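Drying plastic bowls and mixed plates in a shared kitchenette
Asked in Kitchen and Housekeeping – 29 views

Ruairi Niven
Our office kitchenette is to receive a written procedure for dishes in June, and I have been asked to prepare it. The crockery is mixed: glossy plastic bowls, colored plates and one woven plate. The bowls have a raised ring underneath, and I find that water collects inside it whenever a bowl is left upside down. Staff report wet shelves as a result. The orange-red bowl is typical of the set.
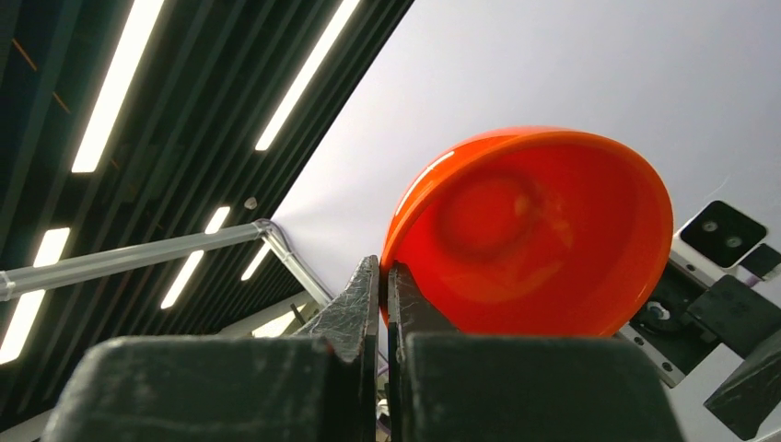 Sukier
Bowls of this type should be tilted after rinsing, so that the ring can drain over its lower edge. A short wipe of the underside with a dry cloth is advised before the bowl is put away. Stacking should wait until both surfaces are dry to the touch.

Ruairi Niven
Thank you. That will be entered in the procedure. My remaining concern is the rack. We use a black wire one on the gray counter, and plates of every kind are placed there together. At present the polka dot plate leans in the rack, with the green plate and the woven plate standing close behind it.

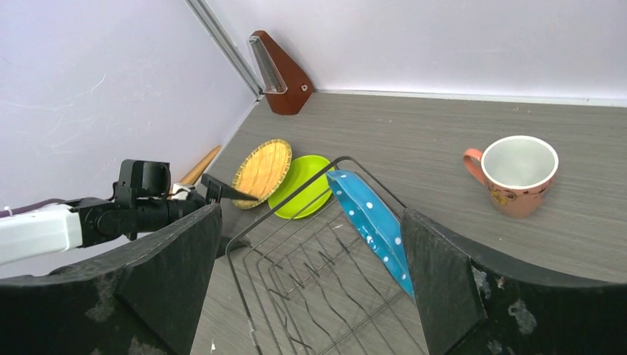
Replies on the wire rack

Esteban
Woven plates should be kept away from wet dishes. The fibers hold water and may take on an odor. Kindly wipe the woven plate with a damp cloth only, and let it air dry on a separate towel – never in standing water. The remaining plates may stand in the rack with one divider between them.

Ikumau
we just towel everything and skip the rack. works fine for 9 people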